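Home | Stories | Poems | Submit | About

We use cookies to keep the site running. OK / Manage

Reading time: 3 minutes

The Bin

My aunt Shuzhen left me her shop, Tundoretti, along with 70 years of stuff no one had ever sorted. Buttons, hinges, a drawer labelled Bonmont that was full of teaspoons (why?), and a note in her handwriting that said "keep the grey one, it owes me". Lovely. Very helpful, Auntie!

So Junhao came over on 29th August with sausage rolls and we got stuck in. We made three piles: keep, sell, and argue about. You can guess which one got biggest.

"Is this the grey one?" he'd say, holding up a jug, a glove, a kettle with no lid.

"How would I know?"

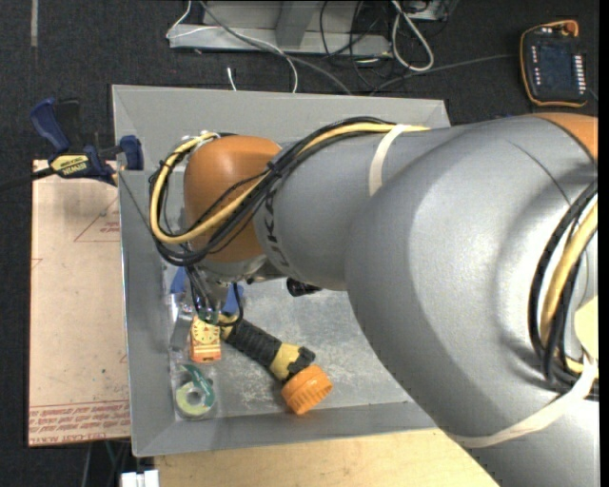
I'd always been a tipper-outer, the sort who empties a whole drawer on the rug and regrets it by lunch, and Junhao was the opposite, one thing at a time, very pleased with himself. By then we'd got down to the grey metal bin, sitting on that charcoal carpet she loved for hiding the dust, with a little group of things huddled over on its left side. I looked at its sloping sides and the thin pale rim, and I thought, oh, it's you.

"What could a bin owe anybody?" Junhao asked.

I told him to put the kettle on, lid or no lid, and I went to find her ledger.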